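9 min read

# Vuren

Vuren is a set of recordings of two-handed table work, made with hand-held grippers and no robot arm. It comes with the code we used to turn the recordings into training data and the settings for the policies we trained on it. This file covers what is in the release, how the recordings were made, what we found, and what we would not use it for.

## Status

The recordings are final. The code still changes now and then, mostly in the alignment step. If you trained on the June copy, please see "Changes" near the end, as one of the two fixes affects the width values.

## What the work is about

Collecting two-handed demonstrations by driving a pair of robot arms is slow, and the arms have to be free. Hand-held grippers get round both problems, but they bring one of their own. The pose of each gripper has to be worked out afterwards from the video, and mistakes in the pose of one hand relative to the other do far more harm than mistakes in the pose of both hands relative to the room.

We wanted to know how much of that harm could be removed by changing how actions are written down, leaving the tracking as it is. The usual choice is to give each hand's next positions in its own current coordinates. We compare this with a version where the left hand is the reference and the right hand is described relative to it. We call the second one paired actions. The name has stuck in the code, so you will see `paired` in most of the settings files.

## Contents

The release holds 149 recordings. Of these, 39 are kept back for testing and should not be used for training or for choosing settings. The split was made by session, so no session appears on both sides. Please keep it that way if you make your own split. An early split of ours mixed sessions and gave scores that were much too good.

```
vuren/
 recordings/
 train/
 test/
 calibration/
 splits/
 code/
 amin/
 training/
 settings/
```

Each recording folder has:

- `head.mp4`, the view from the head camera
- `poses.csv`, the pose of each gripper over time
- `width.csv`, the opening of each gripper over time
- `notes.txt`, the task name and anything the operator wrote down

`notes.txt` is often empty apart from the task name. Where it does contain something it is worth reading. Several of the odd-looking pauses in the training set are explained there.

## Tasks

There are two tasks.

**Tray turn.** The operator picks up a tray with both grippers, turns it a quarter of the way round and puts it back down. The tray has to stay level enough that it could carry something, though it is always empty in these recordings.

**Tray shift.** The operator lifts the tray with both grippers and sets it down in a different part of the table. The target place is agreed before the recording begins and is not marked on the table.

Both tasks need the two hands to move together while holding one stiff object. That was the point of choosing them. If the distance between the hands is wrong in the action data, the policy either squeezes the tray or lets go of it, and you find out quickly.

## How the recordings were made

All recordings were made at our Stenstead room. The operator stands at the table, wears the head camera and holds one gripper in each hand. The camera has a wide lens and straight lines bend a good deal towards the outside of the picture. Lens values are in `calibration/` and the tracking code applies them before looking for markers. If you use your own tracking, do the same, or the poses will drift as the hands move outwards.

Each gripper carries a cube with square black-and-white markers. We use a cube because a single flat marker is lost as soon as the wrist turns. With a cube there is usually at least one face in view, and when two faces are in view the pose is noticeably steadier. Marker sizes and face numbers are in `calibration/cubes.yaml`.

A session went like this:

1. Show both cubes to the camera, held still, with the grippers closed.
2. Open and close each gripper fully, left first.
3. Bring both grippers to the near edge of the table and hold them open.
4. Carry out the task.
5. Return to the near edge and hold still again.

Steps 1 and 2 are used for calibration and are cut from the training clips. Step 3 is kept. The hold at the table edge gives a known starting position, and the policy needs to see it, as the robot starts from a matching one.

Operators were asked to work at a normal pace and to carry on after a slip if they could. Recordings where the tray was dropped and picked up again are included and are tagged `recovered` in the notes. We found that leaving them out made the policies worse at the tray turn and made no clear difference to the tray shift.

## Processing

The tracking and alignment code is called Amin. It reads the video, finds the markers, works out each cube's pose, fills short gaps and writes `poses.csv`. You don't need to run it to use the data, but it is there if you want to change the filtering.

```
cd code/amin
python track.py --in ../../recordings/train --calib ../../calibration
python align.py --in ../../recordings/train
```

Gaps are filled only when they are short and when the hand was moving smoothly on either side. Longer gaps are left empty and flagged in the `valid` column. Please respect that column. The training code drops any window that contains an invalid row for either hand. It is wasteful, but the gentler options we tried all let bad rows through.

Poses are given in the head camera's coordinates at the start of the clip. The head moves during a recording, so the alignment step takes that movement out using the table. When the table is mostly hidden by the operator's arms this works less well, and the `align_quality` column will be low.

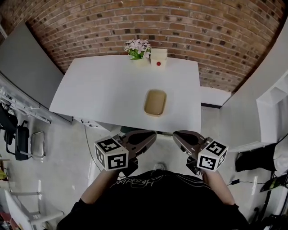 For the paired version there is one more step. `make_paired.py` takes the left hand as the reference and rewrites every right-hand pose relative to it. Any error in the head movement is shared by both hands at a given moment, so it cancels out in this form. An error in one cube's own pose does not cancel, and paired actions will not help with that.

## Training

The training code is a fairly ordinary image-conditioned policy that predicts a short run of future actions. We kept it the same for every comparison. The only things that change between settings files are how actions are written and whether recordings tagged `recovered` are used.

```
cd code/training
python train.py --settings ../../settings/turn_paired.yaml
```

The policies were run on the two-armed Cidedmont rig, which has the same gripper fingers as the hand-held ones. Matching fingers mattered more than we expected. With the rig's older fingers fitted, policies of both kinds closed early and pushed the tray away.

## Results

With separate actions, the most common failure was the hands slowly moving apart or together during the lift. With paired actions this failure became rare on both tasks. The gain was clear on the tray turn and smaller on the tray shift, where the policy trained on separate actions was already doing fairly well.

Paired actions did not help with reaching for the tray. Before both grippers have hold of it there is little reason for one hand to be described relative to the other, and the right hand was a bit slower to settle. We tried switching from separate to paired at the moment of contact. It worked when contact was labelled by hand and did not work when contact was guessed from gripper width, so it is not in the release.

Swapping the reference from left to right gave much the same results. We kept left because the first scripts were written that way.

## Known problems

- Markers on the inner faces of the cubes are often hidden when the hands are close together. Pose noise goes up at these times.
- Gripper width is taken from the video and is least reliable when a finger is behind the tray rim.
- One room, one table height and a small range of trays. A policy trained only on this set should not be expected to work elsewhere.
- Other things in the room come into the wide view and are sometimes moved between sessions. We did not blur or crop them. Cropping the input to the table made training faster and did not hurt the results.
- Sound was not recorded.

## Not suitable for

Please don't use Vuren to measure how quickly or how well people work. The operators were wearing equipment and following a fixed routine. It is also a poor test of marker tracking in general, as there is no outside measurement of where the grippers were.

## Changes

- Width values were swapped between left and right in a few of the training recordings. Fixed after the June copy. Retrain if you used them.
- `align.py` no longer stops when the first row of a recording is invalid. It now starts from the first valid row.

## Using the data

The recordings may be used for research and teaching. The code has its own licence file in each folder. If you publish something that uses the recordings, name Vuren and say which copy you used. Reports of bad poses are welcome, and the recording's folder name and a rough time into the clip are enough for us to find the place.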